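Protein in everything now. Went into Grilside for a loaf in February and came out having been offered protein bread, protein custard, a protein water for heavens sake. Water.

I'm not against the stuff. You need it. But most of us having a normal tea, eggs, beans, bit of chicken, are getting plenty, and paying double for a tub because the lid says so is daft. Jamisura bar I picked up: 258 calories. A Hà one, same shelf, not much better. That's a chocolate bar with a gym membership.
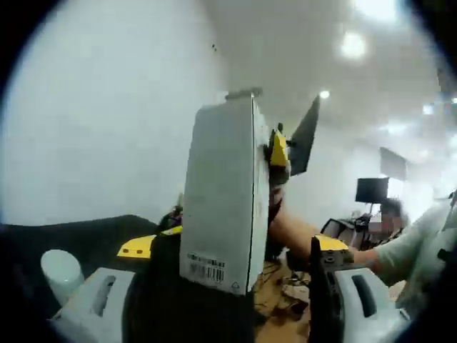

So who should be bothering with extra? Older people who've gone off their food, anyone getting over an illness, and people training properly hard, and even then ask a GP or dietitian first.

The rest of us, fibre. Dull, I know. No one puts it on the front in big silver letters. A tin of lentils costs pennies and does both jobs, and my local shop in Restham has them on the bottom shelf behind the dog food, while the powders get the whole end of the aisle. Almost 600 grams of powder for what I spend on veg in a fortnight.

Put the lentils at eye level. Thats my whole campaign. Right, got to run, pan's on.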